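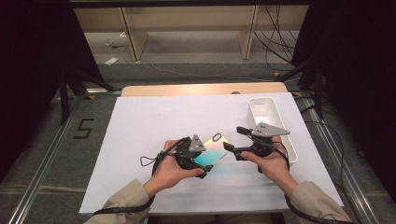 What do you do with a phone case once you no longer use it? At the new swap table in Pristgate, you drop it in a tray, and somebody who needs one takes it home.

The table opened to the public in December, in a carpeted room above the Godness stationery shop, and it has been a good deal busier than the people behind it expected. The idea is a simple one. Most of us have a drawer at home with a case or two in it, left over from a phone we gave away, or bought in a hurry in a color we never quite warmed to, or handed to us at a birthday by an aunt who had the wrong model in mind. These cases are usually in perfectly good shape. They just don't have a phone to go with anymore.

Châu Võ had a drawer like that, and hers was full enough that it had stopped closing. She started the swap after asking neighbors along the street whether they had the same trouble, and came home that evening with a shopping bag so heavy that the handles stretched. "I thought I would be giving mine away," she said, laughing. "I ended up with everybody else's too!"

By the time the doors opened she had gathered almost 400 cases, and sorting them took up most of her evenings for a good long while. She lays them out one at a time on a white board set on top of a light wooden table, where a crack or a scuff is easy to spot, and a shallow white plastic tray at the back of the board is there for holding things while she makes up her mind. Cases with shimmer to them are the hardest to judge, she said, and the ones that slide from peach and gold into turquoise look different every time you tip them toward the window. They are also the ones that teenagers ask for first, so she likes to get them out on display early.

Tuấn Đồng, who repaired phones for years at the Trương counter near the bus station before he retired, comes in to help with the matching, and he is very good at it. Give him a case with nothing written on it and he will turn it over, look at where the camera opening sits and how round the corners are, and usually name the phone before you have finished asking. When he isn't certain he says so, and the case goes into a box marked "try me," which has turned out to be one of the most popular spots in the room. People seem to enjoy the guessing. One boy went through the whole box while his mother drank a cup of tea, and went home with a case that fit his grandfather's phone beautifully.

There is no charge, and you don't need to bring a case in order to take one, though most visitors do bring something. The rules are written on a card by the door and there aren't many of them. Cases should be wiped clean before they come in. Anything sticky, badly yellowed or split at a corner is better left at home, and so are screen protectors that have already been peeled off and used. Wallet styles are welcome, but please check the pockets. Mrs. Võ has already found a library card, a dry cleaning ticket and a folded recipe for plum dumplings, all of which she has kept in an envelope in case the owners come looking. (The recipe, she admits, she has also tried, and she recommends a little less sugar.)

Cases that don't find a home after a fair wait go to Tumeo, the craft workshop across the courtyard, where the plain ones are used in decorating classes. Children there have been painting them, covering them with pressed flowers and scraps of fabric, and in one memorable afternoon gluing on so many buttons that the case would no longer lie flat. The finished ones often come back up the stairs and onto the swap table, and they rarely stay long.

Mr. Đồng has asked that visitors with older phones not be shy about stopping by. Cases for older models have become hard to find in the shops, and those are just the ones that tend to be sitting in people's drawers. He keeps a handwritten list of phones that people are looking to cover, and he telephones when something suitable comes in. He likes making those calls, he said, and he has had some very nice conversations that way, including a long one on the subject of tomatoes.

The swap table is open from 2 to 5 in the afternoon, and the room is reached by the stairs to the left of the shop entrance. Visitors who have trouble with the steps can ask at the Godness register, and a selection will be brought down for them to look through. Larger donations are gladly accepted, but Mrs. Võ would be grateful for a word ahead of time if you are planning to bring more than a bag or so. Chargers and cables can't be taken for now. She may look at those in the spring, once she has her own kitchen table back.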